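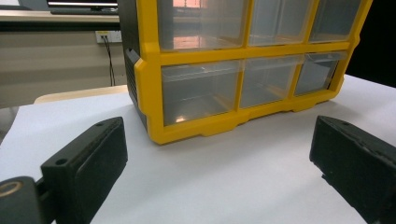 Sorting screws and small hardware: by size or by job?

Last updated: Wednesday, 9:40 pm

fencepost_dale wrote:
I finally got tired of digging through coffee cans. I have wood screws, machine screws, picture hangers, cup hooks, a lot of washers and whatever came out of my father-in-law's garage. I bought a yellow drawer cabinet and now I can't decide how to fill it. By size? By type? By what I use it for? There are more kinds of hardware than drawers, so something has to share. I do small repairs at home and for two rentals, nothing fancy.

mkl_44 wrote:
By type first, then length. Wood screws in one section, machine screws in another. If you sort by job you end up with the same #8 screw in four places and you never know how many you have left.

SuChenFung wrote:
I did it mkl's way for years and gave up. I sort by job now. One drawer is "hang something on drywall" and has anchors, the screws that fit them, and the right bit. One is "door hardware." One is "outlet covers." When a tenant calls I take the drawer out and go. Yes, there are duplicates. Screws are cheap.

mkl_44 wrote:
Screws are cheap until you buy a box of 200 because you forgot you had a box of 200.

SuChenFung wrote:
That happened to me more often under the old system.

rustbelt_ron wrote:
Whatever you do, don't put heavy stuff in the top drawers unless the cabinet is screwed to the wall. I had a Vendale cabinet on a shelf, packed the top with lag bolts, and over it went. I picked up hardware for a whole evening -- and the cat was no help. Heavy on the bottom, picture hooks on top.

Also label the fronts even if they're clear. You can see there are screws in there. You can't see whether they're 1-1/4 or 1-1/2.

fencepost_dale wrote:
Good point on the weight. What are people using for labels? I tried masking tape and it curled.

Henok Seyoum wrote:
Paint marker directly on the drawer, and rubbing alcohol when you want to change it. Try it on a back corner first, some plastics go cloudy.

For the original question, I would do both. Clear drawers hold the things you reach for every week, sorted by type. Everything else goes in labeled zip bags in a shoebox. My shop teacher at Rojanasak made us do an inventory once and we had 281 different items, most of them used once a year or less. No drawer cabinet is going to hold that, and it shouldn't try to.

rustbelt_ron wrote:
Shoebox is just a coffee can with corners.

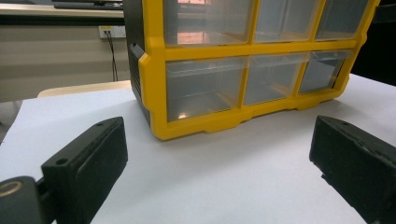 Anyway, the other thing I'd say is leave one drawer empty on purpose. Mine is for the odds and ends that come out of my pockets. I sort it when it fills up, and it keeps strays out of the good drawers.

mkl_44 wrote:
Agree with Ron on the stray drawer. Disagree with Henok on bags. They split and then you have washers in the bottom of the box.

Henok Seyoum wrote:
Buy the thicker freezer ones. Mine have held up since June.

fencepost_dale wrote:
OK, I'm going with type for the screws and one "drywall" drawer the way SuChenFung does it. Washers can go in bags until I think of something better. Does anyone bother keeping metric and inch separate?

SuChenFung wrote:
Always. Mix them once and you will be sorry every time you pick up a nut.

We use cookies to keep you signed in and remember your settings. By continuing to browse the forum you accept our cookie policy.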